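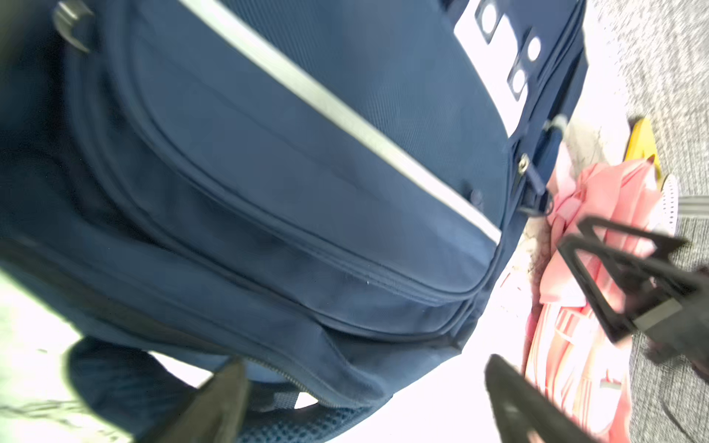

Navy, with the reflective stripe down the front.

About us

Gromberg repairs, cleans and restocks backpacks. We have a workshop on the canal side of Stokthorpe, a long counter, and a shelf of zipper pulls that we are prouder of than is probably healthy.

We started in the back half of a shoe shop called Lenz, where the rent was low and the ceiling was lower. The plan was to fix suitcases. People kept bringing in school bags instead, usually in the last week of August and usually with a banana in them. After 3 years of this we gave in and changed the sign.

These days we see up to 700 bags in a season. Most need a zipper. Plenty need a strap restitched where it meets the base, a job that takes 90 minutes and looks, when finished, as if nothing has been done at all. Customers have remarked on this at the till.

We work on nylon, canvas and anything else that will go under the needle. We don't do leather. We tried leather once — the leather won.

Bags that are never collected get washed, mended and passed on through Wirnia, our secondhand rail by the door. We keep them for six months first, and we do call. Please check the small pockets before you drop yours off. We have a jar of other people's house keys and would like it to stop growing.

The counter is open from nine until the kettle breaks, or five.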